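Lellar work table, gray gloss top

Last updated: 27/09/2021

We bought the Lellar to replace two smaller tables that never sat level with each other. It was $633 with delivery, and I've worked at it most days since May.

The top is the reason to buy it. It's one big surface with no seam down the middle, so paper slides across it and you can write anywhere. The finish is a glossy gray with a fine streak running through it. The streak hides small scratches better than I expected. Fingerprints wipe off with a damp cloth. Coffee rings come off too, though one that sat over a long break needed dish soap.

The gloss is also my main complaint. Under ceiling lights you get a bright patch on the surface, and it moves when you do. If you read a lot of printed pages flat on the table, you'll end up shifting your chair or turning off a light. Muchen Dai, who has the seat opposite mine, put down a desk mat the first week and has kept it there. Lellar sells the same table in a matte finish for $200 more. I'd pay it if I were ordering again.

There are no cable holes. Cords go over the edge, and anything thin tends to creep back across the top. Stick-on clips fixed most of it for me.

Assembly took two of us an evening. The bolts are all one size, a welcome change, but the drawings are small and step four shows the legs the wrong way around. Check before you tighten. It hasn't wobbled so far, even with heavy equipment parked at one end.

Our wooden cube shelves stand next to it and the two look fine together, light wood against gray. The shelves do a lot of the work, to be fair. The table has no drawers, so books, boxes and bags all need to go somewhere else. Four stars from me, and five for the matte one if the glare really is gone. 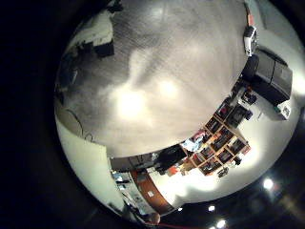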